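Raising money for a school volunteer trip: one pot or separate accounts?

Posted by Maëlys Huet

My daughter is 16 and has a place on a two-week trip with her school in Ernley. They will be helping to repair a day center for older people in Gerkilthorpe: painting, putting in a ramp, some yard work, and afternoons sitting with the people who use the center. It is run through a group called Ullex, which has worked with the school before.

Each student has to bring in $1,791. That covers travel, food, a bunk room and a share of the building materials. So far she has $1,483 from babysitting, a car wash and a quiz night that she and a friend ran together.

My problem is the quiz night money. The school says anything raised at a group event goes into one pot and is split evenly across all the students going. The two girls did all the work for it and they were told at the time that they could count it toward their own totals. Now there is a new staff member in charge, Ms. Bellis, and the rule seems to have changed. If it gets split, my daughter is a good way short, and the last payment is due in September.

Is this normal? Can a school change this after the event? I don't want to make trouble for her, but I also don't have the difference sitting in the bank.
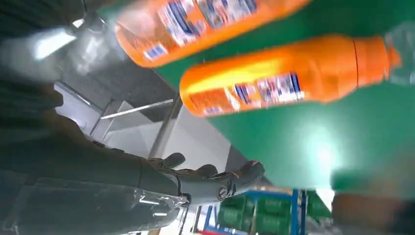

Orange bottles on the green table

I should add that we got a letter at the start, and it only says "fundraising will be shared fairly." It doesn't mention group events or who decides. I have also asked two other parents and got two different answers.

Etornam Asante

I ran the money side of a trip like this for a high school for several years, so I have seen this argument more than once.

Both systems are used. Some schools keep an account for each student, and some put everything together. Schools often move to one pot after a year where a few kids raised a lot and others raised almost nothing and had to drop out. There can also be tax reasons in some places. If people gave money to a charity and it was credited to one named child, that can be a problem for the charity. I can't tell you what applies where you are, and Ullex should be able to say how they expect it to be handled. 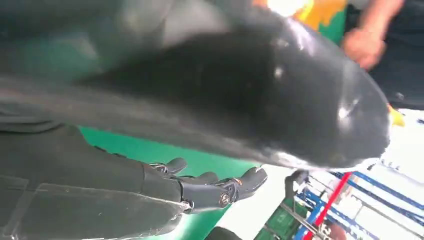 Changing it after the event is a different matter. If the girls were told one thing and then another, the school should at least look at it again. Keep it calm and put it in writing. Your letter doesn't help either side much, as "shared fairly" could mean almost anything.

What I would ask for is a list of what has been paid in under her name, what has gone into the pot, and what her share of the pot is. You may find that her share of the other events makes up part of what she loses on the quiz night. In our school the bake sales and the raffle brought in far more than parents thought, and nobody had passed the figures on.

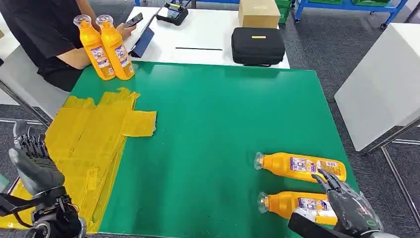
Ask about hardship money too. We always held some back and hardly anyone applied for it. Most parents didn't know it was there. It was never announced to the students, and you had to write to the office for it.

Tegwen Bellis (no relation to your Ms. Bellis as far as I know)

just pay the difference and move on, it's for a good cause

Nia Price

I don't think that is much use to someone who has said they don't have it.

We went through this last year with my son's trip to help at a food store run by the Pugh center. It was sorted out in the end. This is the order I would do things in:

1. Find anything written down from when the quiz night was planned. An email, a text from the old trip leader, even the poster if it said what the money was for.

2. Email Ms. Bellis and ask for the rule in writing, and the date it started. Copy in the school office.

3. Ask if the last payment can be split. Ours was put back 6 weeks for anyone who asked.

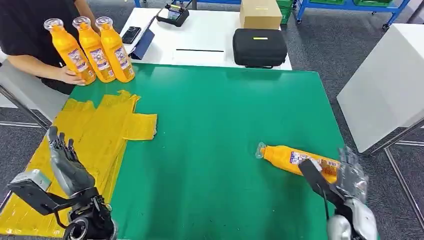

4. Speak to the other girl's parents and send one message between you. Two families asking the same thing gets a quicker reply.

5. If you are still short, let her run one more thing under her own name only, such as dog walking or yard work for neighbors. Check first that it will be credited to her.

In our case the school kept the pot but honored what had been promised for events before the change. The new rule went into the letter for the next group.

Maëlys Huet

Thank you both. I found a text from the old trip leader that says "this one counts for you two," so I have sent that in and asked for the list Etornam described. I didn't know about the hardship money and will ask the office. Still waiting to hear from Ullex.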